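For my community project I spent November at Nestcombe, where Niilo Harju runs a free clothes-mending morning out of the old chapel hall. I went in barely able to thread a needle – and came out able to do a decent hem!
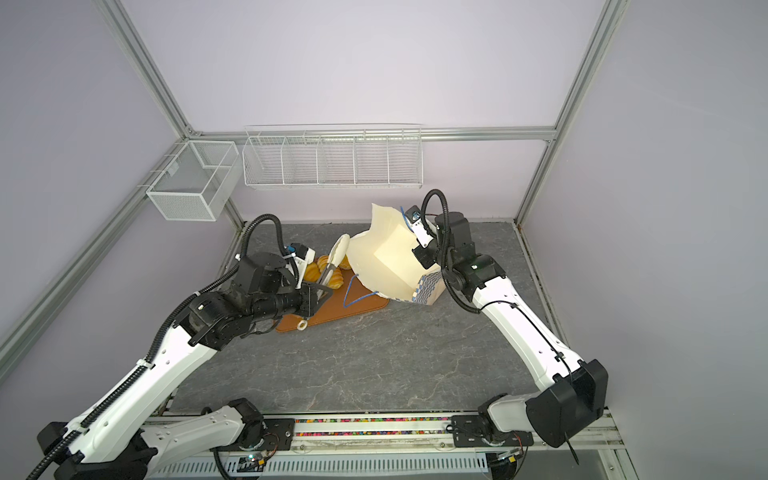
Who pays for the thread and zips? Local shops do, mostly Partanen on the high street, which gave us 66 zips. We mended 103 items in all, and I only ruined 2 (sorry, Niilo – I still owe you a pair of trousers).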